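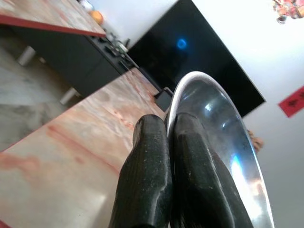 Illey Kitchen Notes: bowls and counters

Hi! This is the readme for Illey, my folder of notes and pictures on putting kitchen things away. I started it in November as a plain list of where stuff lives, and then it grew (a lot).

What's in it

There are 159 pictures and one text file of notes per shelf. Most of the pictures are close-ups of bowls, pans and lids on or near the counter, and a few are inside cupboards. Stainless steel turns up over and over, so expect plenty of shine and reflections. Marble patterns too, the pinkish kind with veins going every which way.

How it's sorted

bowls/ is anything round and open
lids/ is lids, including the ones with no pot
counter/ is whatever was left out
unsorted/ is my shame pile, 7 items right now

If a bowl is sitting on the counter it goes in bowls/, and I only use counter/ when I can't pick a main thing. Sanne Peeters thinks that's backwards and she may be right, but I'm not renaming 3 folders again!

Known problems

Small dark objects next to big shiny ones are often labeled just "box" or "other." Shahnaz Sultana is going through those when she has time. Nesting bowls are a mess too, I labeled the outer one and skipped the rest.

Changes

Wed 1 June: split lids out of bowls, fixed the spelling of "colander" everywhere.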